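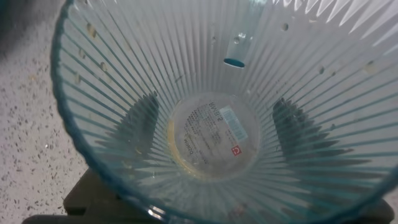 A clear ribbed bowl with its sticker still on the base. Wenitz test kitchen, October.

Orestis Panagiotou has a spreadsheet open before I've got my coat off. It has 13 tabs. He apologizes for three of them.

"Those are old. Ignore those. Well, don't ignore the second one, the second one's the gripper pads."

He runs equipment planning at Wenitz, which does dish return and cleanup for office kitchens and is trying to work out what it would cost to put robot arms on the counters. Two arms in the test kitchen so far. Next year's budget is due at the end of the month and he is behind on it, he says, so could we walk and talk. We mostly stand and talk.

First thing I ask is what everybody asks — how much is an arm. He doesn't like the question.

"People come in with the arm price in their head and that's the budget. Then they need a mount. They need spare fingers, pads, a wrist camera, another wrist camera for when somebody whacks the first one. Cables! I had no line for cables the first year. None. I was buying cables out of the cleaning supplies money."

This year cables get $800, and he thinks he'll spend all of it.

The big number on the current tab is 2,709. That's dollars, and it's what one counter costs him per year to keep going once the arm is paid for. Pads, fingers, camera cover glass, the service call he assumes he'll need. He got there by going through a shoebox of receipts and he doesn't claim it will hold for anybody else. "It's our counters. If you're moving boxes in a warehouse it's a different number, please don't print it like it's a law."

So, printed not like a law.

Two suppliers quoted him for the next round. Ender is cheaper up front and sells its fingers only in pairs. Jugah costs more but the pads come off with a screwdriver and can be bought one at a time, and that matters to him a lot more than I expected. He goes on about it for a while. The left pad wears faster than the right on his arms, he has no idea why, and with Ender he'd be throwing out a good finger every time.

"I asked them, can I buy a left. They said they'd get back to me. That was spring."

Did they?

"No."

He hasn't ruled them out though. Delivery from Jugah is slow, and he has been told two different things about the warranty by two different people in teh same office. He wants it in writing before he signs. He'd also like the manual in one file and not a folder of scans.

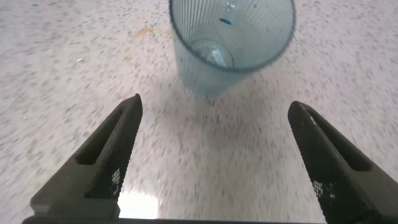 The line in the budget Panagiotou gets teased for is the one called "stuff to pick up." It covers cups, bowls, lids, cheap plastic mostly, and finance has asked him more than once why a robotics project is shopping for picnic ware. He'd rather cut a camera than cut that line. A light blue see-through cup on a speckled counter, ribs all down the side and the speckles showing faintly through it, is the sort of thing he wants a supplier's arm tried on before any money moves. "Every sales demo I've been to, they pick up a box. A nice solid box. I don't have boxes, I have this." He now writes clear plastic into the request for quotes, first page, so there's no arguing afterward.

He wants the counter in there too. Wenitz's customers have all kinds, pale stone, dark laminate, steel, and he's learned to ask what a camera does under bright kitchen lights before asking what it costs. One tab is just lights. Dimmers, diffusers, a blind for a window. None of it expensive, all of it forgotten the first time round.

And dirt? Crumbs, dried-on whatever?

"Put it in. Don't clean up for the vendor. I used to wipe everything down before they came, like my mother was visiting. Then you sign off on a clean kitchen and you're running a dirty one."

A planning firm called Zotlow did the first version of the budget, before he took over. He's polite about it. It was a good-looking document, he says, and it had a payback date in it, and the payback date assumed the arms would run every working hour from the day they were bolted down. They did not. There was six weeks of getting the mounts right. After that came training for the kitchen staff, which Zotlow had down as one afternoon.

"One afternoon. For people who also have a lunch service to do." He now budgets paid hours for staff, on their own line, with a name against it so it can't get quietly eaten by something else.

I ask whether he'd lease. He's thought about it. Leasing looks good for a place with one or two counters and no one handy in the building, he says, and bad for him, he has two people who can swap a finger in the time it takes to call the help desk. Also the lease he was shown charged extra for parts that wear out. "That's all the parts. What part doesn't wear out?"

What would he tell someone starting now, small kitchen, small budget, boss wants a figure by tomorrow?

He thinks about this one. Buy one arm, he says. Not two, two was a mistake, they spent the first months fixing the same problem twice. Get the spares in the same order as the arm, when you've still got some pull with the salesman. Keep every receipt, even the cable ties. And leave a chunk unassigned. He won't give me a percentage. His own boss might read it.

By now it's nearly noon and someone wants the counter back. He's asking for six more arms next year and expects to get fewer. The tab with the smaller version is already made, it's at the far right, he scrolls over to show me and then scrolls back quick.

"If they approve the small one I'm going with the screwdriver pads," he says. "If they approve the big one, also the screwdriver pads. But I'll ask Ender one more time about the lefts."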